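Sallau 436 Mörser mit Stößel, Granit
Hersteller: Ayele Steinwaren
Artikelnummer: 436-G
Lieferbar ab Lager

Es gibt Küchengeräte, die einem Arbeit abnehmen. Der Sallau 436 gehört nicht dazu. Er steht da, wiegt so viel wie ein mittelgroßer Hund und wartet, bis jemand Pfeffer haben möchte. Dann muss man selbst ran. Wer das einmal mit gerösteten Koriandersamen gemacht hat, lässt das fertige Pulver aus dem Supermarkt allerdings freiwillig im Regal.

Schale und Stößel werden aus demselben Granitblock geschnitten. Innen ist der Stein angeraut, außen bis knapp unter den Rand poliert, der Fuß bleibt naturbelassen. Maserung und Farbton fallen bei jedem Stück anders aus. Reklamationen mit der Begründung »meiner ist grauer als auf der Webseite« beantworten wir höflich, aber ergebnislos.

Technische Daten
Material: Granit, massiv, unbeschichtet
Außendurchmesser: 18 cm
Höhe: 13 cm
Wandstärke am Rand: 2 cm
Gewicht mit Stößel: 9 kg
Fassungsvermögen: bis zu 200 g trockene Gewürze
Spülmaschine: nein, und zwar der Spülmaschine zuliebe

Vor dem ersten Gebrauch

Ein neuer Granitmörser gibt Steinstaub ab. Spülen Sie ihn mit klarem Wasser aus, zerreiben Sie eine Handvoll ungekochten Reis darin und werfen Sie das graue Mehl weg. Das Ganze so lange wiederholen, bis der Reis weiß bleibt. Erfahrungsgemäß verliert man beim dritten Durchgang die Lust, der vierte lohnt sich trotzdem. Zum Schluss eine Knoblauchzehe mit grobem Salz und etwas Kreuzkümmel zerstoßen, einreiben, ausspülen, an der Luft trocknen lassen. Kein Spülmittel. Der Stein ist leicht porös und hat ein gutes Gedächtnis, und Pesto mit Zitronenfrische verzeiht einem kein Gast. 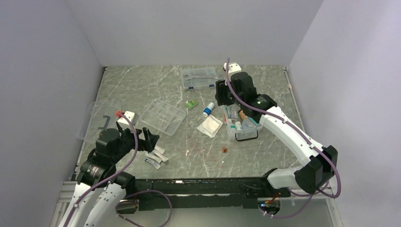

Kann ich den Mörser direkt auf eine Steinarbeitsplatte stellen?

Stellen können Sie ihn dort, arbeiten sollten Sie lieber mit einer Unterlage. Granit auf Stein rutscht, macht Lärm und hinterlässt früher oder später Kratzer, meistens auf der teureren der beiden Flächen. Ein gefaltetes Geschirrtuch genügt, schöner ist die Filzmatte Clodurness aus unserem Zubehör.

Handhabung

Füllen Sie die Schale höchstens zu einem Drittel. Harte Samen erst mit kurzen, senkrechten Stößen aufbrechen, danach kreisend am Rand entlang reiben. Mit der freien Hand die Öffnung halb abdecken, sonst findet man noch im Februar Pfefferkörner hinter dem Toaster. Für Currypasten kommen die zähen Sachen zuerst hinein, also Zitronengras und Galgant, die Schalotten ganz am Ende.

Säure verträgt der Stein kurzzeitig. Limettensaft über Nacht darin stehen zu lassen, ist keine gute Idee, schon wegen des Limettensafts.

Zubehör
Filzmatte Clodurness, rund, dunkelgrau
Ersatzstößel 436-S (ja, die gehen verloren, wir wissen auch nicht, wie)
Reinigungsbürste mit Naturborsten

Versand und Rückgabe

Der Mörser reist in einem doppelwandigen Karton mit Holzwolle. Den Versand übernimmt die Spedition Barkidetti, zugestellt wird bis zur Haustür. Den dritten Stock verhandeln Sie bitte persönlich mit dem Fahrer. Eine Rückgabe ist im unbenutzten Zustand möglich. Ein Mörser, der nach Knoblauch riecht, gilt als benutzt.

Die Ausführung mit poliertem Fuß ist ausverkauft, die Auflage war auf 2000 Stück begrenzt und wird nicht neu aufgelegt.

Produktangaben zuletzt geändert: 2. Dezember 2020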